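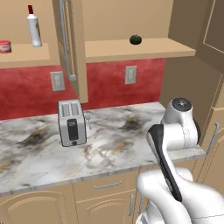 Page 1 of 4

Project Mai: assistance at the kitchen counter
Progress report to the Gumetti Fund, second reporting period
Prepared by Tươi Tiêu, project lead
January 25, 2021

1. Purpose of this report

With this report I would like to inform the Fund about the state of the work in the project Mai and about the plan for buying the equipment. The first report was sent in November. At that time we had a working simulated kitchen but no clear opinion on which arm we should buy. Now we have an opinion, and we ask the Fund to release the equipment budget in two parts. The request is in section 6.

As agreed in the grant letter, no hardware has been ordered before the simulation work gave us enough information. I confirm that we kept to this. The only spending in the period was for salaries, one graphics workstation and the licence for the physics software.

2. Work done since the last report

All work was done in the simulated kitchen. It has a marble counter with a toaster on it, tan cabinets over and under the counter, and a red wall behind. The arm stands at the counter and must reach things on it, and later also things on the shelves and behind the cabinet doors.

We defined seven tasks in the proposal. They are: to pick up a cup, to put a cup down at a marked place, to press the lever of the toaster, to open an upper cabinet, to close it again, to open a drawer, and to bring a small object down from a shelf. The first five are now programmed and can be run from start to end. The drawer task runs, but the arm often comes into a position where the elbow touches the cabinet front, and we do not count it as finished. The shelf task is not yet started.

The reason for the delay with the shelf task is simple. We spent more time than planned on the cabinet door. A door which opens into the space over the counter takes away a part of the space the arm needs, and the motion planner had to be told about this at every step. In the old version the planner looked at the door only once, before the motion started, and the arm then went through the place where the door had moved to. This is now corrected. I think the time was well used, because we would have the same mistake with a real arm and there it would be expensive.

We also changed the surface of the counter. In the first version it was of one plain colour and the vision software found every object very easily. Now the marble has veins and dark patches, and the software makes more mistakes, especially when an object is dark itself. The results are lower than those in our first report for this reason, and I ask the Fund not to compare the two tables directly. The new table is attached as Annex A.
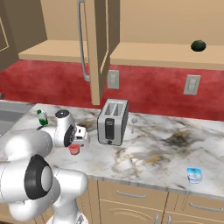 Figure 2. Gripper over the red cup at the simulated counter, with the toaster near the middle.

3. What we learned for the purchase

The main question for the budget is the reach of the arm. In the proposal we wrote that a short table arm would be enough. This was too optimistic. With a short arm the cup tasks and the toaster task are possible, but the upper cabinet is not, unless the base stands so near to the counter that a person cannot work beside it. We tried several base positions and could not find a good one. A longer arm costs more and is heavier, so it also needs a stronger base, and this second cost was missing in our first budget.

The second question is the gripper. For the cup a simple gripper with parallel fingers is good. For the cabinet the same gripper can be used if the handle is a long bar, like the ones in our simulated kitchen. With round knobs we expect difficulties, and we have not tested them. We propose to buy one simple gripper now and to keep a reserve for a second type, but not to decide the second type yet.

The third question is the force sensor. The simulation can give us the contact forces for free, but a real arm gives them only if it has the sensor. Pressing the toaster lever depends on it very much. When we switched the force signal off in the simulation, the arm still found the lever, but it did not know when to stop pushing. I therefore moved the force sensor from the list "useful" to the list "necessary".

Camera position is a smaller point but it has an effect on the money also. From some viewpoints the arm itself covers a part of the objects on the counter. We planned one fixed camera. Two would be better, and one of them should look from the other side of the arm. The cost of a second camera is low compared to the rest and I have included it.

4. Quotations received

We asked for written quotations for the arm and received five. Three of them are for arms which are too short for the upper cabinet, and we put them aside. From the other two, one supplier could not state a delivery date. The remaining one is Kudau, and this is the offer we recommend.

The offer from Kudau contains the arm, the controller, the simple gripper and the force sensor. Delivery is 16 weeks after the order. Installation and one training for the team are in the price, transport is not. The guarantee begins on the day of delivery and not on the day of installation, so the room must be ready before the arm comes. I asked Kudau if this can be changed and they have not answered yet.

The base and the test counter are a separate matter. The workshop Stirner can build both. They sent us a drawing with a steel base and a counter section with cabinets above and below, in the same dimensions as our simulated kitchen. The same dimensions are important to us, since otherwise all positions must be measured and programmed again. Stirner asks for a payment at the order and the rest when the counter is standing in our room.

5. Budget

The approved equipment budget is 40 thousand euros. The offer from Kudau, the base and counter from Stirner, and the two cameras together stay inside this amount, but only if we give up the mobile platform which was in the proposal. I want to say this clearly, because the platform was mentioned in the public summary of the project.

My reasons to give it up are the following. None of the seven tasks needs the arm to drive from one place to another. The platform on which the longer arm could stand safely is also much heavier than the one we had planned, and the floor of our room was not checked for it. If the Fund wishes to keep the platform, it would be necessary to take the shorter arm and to remove the cabinet and shelf tasks from the work plan. I do not recommend this, as the users we spoke with in the preparation phase named the upper cabinets as their first problem.

The reserve for the second gripper is included. The running costs after the purchase are not in the equipment budget and will be paid from the institute's own means. These are mainly the yearly inspection, spare fingers for the gripper, and the insurance. The insurance company wants to see a risk assessment before it names a price. A first version is written and is now with our safety officer.

6. Request to the Fund

We kindly ask the Fund to agree to the following:

Release of the first part of the equipment budget, for the arm from Kudau with its gripper and force sensor, and for the first payment to Stirner.

Release of the second part after the counter has been built and the arm has been accepted. This part covers the rest of the payment to Stirner, the cameras and the reserve.

Removal of the mobile platform from the list of equipment, without a change of the total amount.

The Kudau offer has a limited validity. If a decision is not possible before it ends, please let me know early and I will ask for an extension in writing. I cannot promise that the price will stay the same.

7. Risks

The largest risk is the delivery time. If the arm comes late, the real tests will be short and we may have to leave out the shelf task on the real arm. In this case we would still finish it in simulation and report it there.

A second risk is the difference between the simulated and the real objects. In the simulation a cup has always the same weight and the same friction. Real cups are not so regular. We plan to change weight and friction at random in the next runs, so that the program does not depend on one exact value. The same will be done with the light.

A smaller risk is the staff. One colleague will be on parental leave in the summer and the programming of the vision part must be handed over before. The handover document is started.

8. Next steps

Until the next report we will finish the drawer task, start the shelf task and repeat all runs with the dimensions from the Stirner drawing. In parallel the room will be prepared: power supply, emergency stop and a marked safety area on the floor. The electrician has visited the room and sent his offer, which is attached as Annex C.

For questions about the quotations please write to me directly. The full texts of the offers are in Annex B and contain prices which the suppliers have asked us to treat as confidential.

Annex A: Results of simulated runs
Annex B: Quotations (confidential)
Annex C: Offer for electrical work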